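We use cookies to keep this site working and to see which pages people read. Accept all / Manage choices

15th April
By Sewwandi Marikar

Pre-launch inspection: Trudby student showcase site, second pass

Checked against the list Walid Smadi wrote in January. I have kept his wording for each item and put my comments under it. "Pass" means I tried it myself. "Claimed" means Vimov told us it works and I have yet to see it.

1. Home page loads on a phone in under three seconds.
Claimed. It did on the office wifi. On mobile data I gave up on the first go and got it on the second. Vimov's own test page gives it a green tick, and I would like to know what a red one takes.

2. Every student has a profile page.
Fail. The list has 467 names on it, and 13 of those lead to a blank template with "Your bio here" still in place. Two of the 13 left the course before it finished. Someone needs to decide whether they stay.

3. All images have alt text.
Fail, though the report says pass. There are 1,811 images in the library and all of them have something in the alt field. In most cases it's the file name. A screen reader user will hear a string of letters and numbers and learn nothing about the poster.

4. Text contrast meets the standard.
Pass on body text. Fail on the captions, which are pale grey on white at a size I had to lean in for. The designer says it looks calm.

5. Gallery grid holds its shape with mixed work.

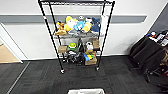
The grid was drawn for square thumbnails and was only ever tested with square thumbnails. Put a tall poster next to a wide spread and the row drops, leaving a hole on the right. Real student work is closer to those soft toys on the wire shelf, fat yellow ones and a little grey one stuck behind the blue, and the layout has to cope with all of it side by side. At present a small piece after a large one slides underneath and can't be clicked. Retest with actual coursework. I don't accept "edge case" for something I found in a minute.

6. Filter by year, subject and name.
Year: pass. Subject: pass, if you know that packaging is filed under "Objects". Name: fail. Searching for Tang brings up everyone with "tang" anywhere in their bio, including a student who wrote about rectangles.

7. Contact form reaches the programme office.
Claimed. I sent three messages and the office received one. I got the thank-you screen each time. Do not launch with this.

8. Sestia font licence covers web use.
Not checked. The invoice says desktop. Walid thinks there's a second invoice. I would like to see it.

9. Site copes with a crowd on show night.
Claimed. Vimov say it will take 1,000 visitors at once. No test results came with that figure, so I have asked for them.

10. Staff can edit pages without calling Vimov.
Part pass. I changed a heading and added a picture. Saving took almost 13 seconds and gave no sign that anything was happening, so people will press the button twice. I did, and made two copies of the page.

Result: not ready. Items 2, 3, 5 and 7 must be fixed and shown to me working. Items 1 and 9 need evidence. Item 8 needs a piece of paper.

S.M.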